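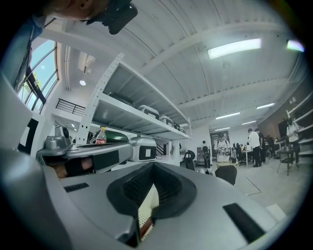 *Shelf level, Zolent show hall, Baklow*

## Visit to the Zolent shelving works

Zolent makes steel shelving for grocery stores, pharmacies and stockrooms. The plant is on the east side of Baklow, a short walk from the last stop on the Jinbridge bus line. It opens to the public twice a year. I went in the morning and stayed until the cafeteria closed.

Visitors sign in at the gatehouse and get a pair of foam earplugs and a vest. Groups go around with a guide, and the full tour takes 86 minutes according to the sheet. Ours took longer. The press shop was running behind and we stood in the corridor for a while.

**Steel store and press shop.** The steel comes in coils and is kept under a roof but not indoors. Our guide said rust on the outer turns is normal and gets cut off. From there it is fed through a leveler and then into the presses, which punch the slots and holes and fold the edges. The biggest press is rated at 400 tons and was bought used from a plant in Lodhi. It is slow and very loud. The smaller ones do brackets and price rail holders, and those are fed by hand.

I asked about the spacing of the slots in the uprights. Every shelving maker has its own, and shelves from one system rarely fit another. Zolent has kept the same spacing for 35 years, so a store can still order a single shelf to match an old run. They keep a drawer of sample brackets from customers who weren't sure what they had.

**Paint line.** We watched this through a window. Parts hang from a chain, go through a wash, get dried, get sprayed with powder and then go through the oven. White is most of the volume. A color change means cleaning out the booth, so odd colors are saved up and run together at the end of the week. Two people in our group had questions about scratch repair and were told to use the touch-up pens sold at the parts counter.

**Load testing.** I found this the best part of the tour. A shelf is put on its brackets and sandbags are added one row at a time. A dial gauge underneath shows how far the middle has dropped. The bags come off and the gauge is read again to see if the shelf has sprung back. The one we saw was left with a small permanent sag and was marked as a fail. It was a trial in thinner steel, not a regular product.

**Show hall.** The last stop is a hall with a few aisles set up the way a small store would have them. You can wander as long as you like. I spent some time comparing the perforated back panels with the solid ones. The perforated ones cost a little more and take hooks directly. Shelf height gets a lot of attention here. The staff suggest keeping heavy goods between the knee and the waist, and they have a printed planning guide that covers it. I took two copies.

The parts counter sells leftovers by the piece. I bought four end caps and a bag of clips. It takes cards only.

Some practical notes for anyone going:

- Parking is free but fills up early. The overflow lot is gravel.
- Closed shoes are required. One man in sandals was sent back to his car.
- The cafeteria had soup, rolls and coffee.
- The tour has one flight of stairs. There is an elevator, but you have to ask at the gatehouse.
- No bags larger than a backpack in the press shop.

The guide expected roughly 1000 visitors over the whole event. The next one is planned for October, and the galvanizing building should be part of the route by then.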